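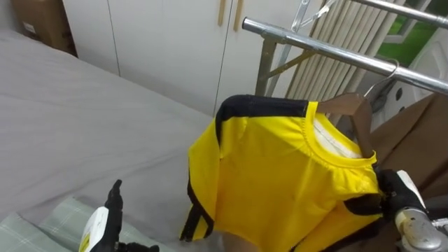 **Ticket:** hanger pick fails on the yellow shirt
**Project:** Dralto (student project, laundry task)
**Opened:** 1/13/22
**Status:** open, workaround in place

The Dralto arm controller stops with a grip timeout when the robot tries to take the yellow shirt off the rack. It happens on the right hand only. The fingers close on the lower end of the wooden hanger and the bottom corner of the shirt together, with the hook still over the pole, and then the lift command never starts. The log shows "grip not confirmed" and the arm holds position until someone presses reset.

**Setup**

- Controller build: Dralto, current branch, no local changes
- Hand driver: Ko
- Task script: Zellow, laundry sequence
- Grip force limit: 50 percent
- Left hand set to wait open until the right hand reports a grip

**Steps to reproduce**

1. Hang the yellow shirt on the rack with the wooden hanger.
2. Start the Zellow script from the pick step.
3. Wait for the right hand to close.

We got the timeout on most runs. Restarting the script without restarting the Ko driver makes no difference.

**Tried so far**

Raised the force limit from 50 to 85 percent. The grip was confirmed more often, but the fingers pulled the shirt sideways and the hanger swung. Put it back to 50.

Recalibrated both hands with the Druvent tool. No change on the pick. The left hand had been reading slightly closed when it was open, and that is now fixed.

Ran the garment step alone, skipping the pick, to see if the arm itself was the problem. The left arm can hold the shirt out level over the bed with no fault in the log.

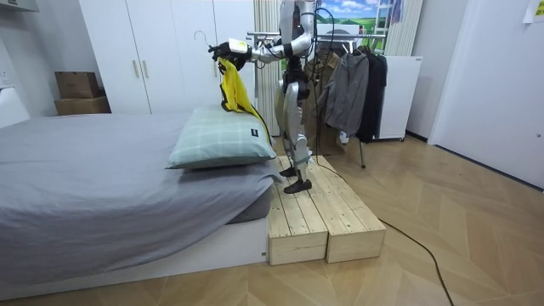 *Garment step alone. Shirt held in the left hand above the pillow.*

That leaves the grip check. The script expects a thin object and compares the finger positions with the width of the bare hanger. When cloth is caught along with the wood, the fingers stop early and the check says no. Fabric alone passes because that step uses a different check.

**Workaround**

Grip by the hook. The hook has no cloth near it, so the width matches what the script wants. We added a second pick point in Zellow and set retries to 2. You have to load it by hand for now:

 pick_point: hook
 retries: 2

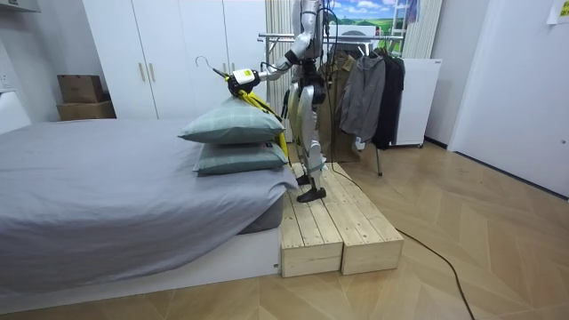 *Hook grip, shirt hanging below the hand.*

The hook point is only good enough for testing. If the hanger is turned on the pole, the approach angle is wrong and the wrist hits its limit before the fingers close. Line up the hanger before each run.

**Still to do**

- Add a wider range to the grip check so hanger plus cloth is accepted
- Log the finger positions when the check fails (right now we only get the message)
- Test with the jackets, which are thicker at the shoulder
- Remove the old pick point once the new check works

Please don't change the force limit on the shared config while this is open. If you need a different value for your own part of the project, copy the file first and put the ticket title in the file name.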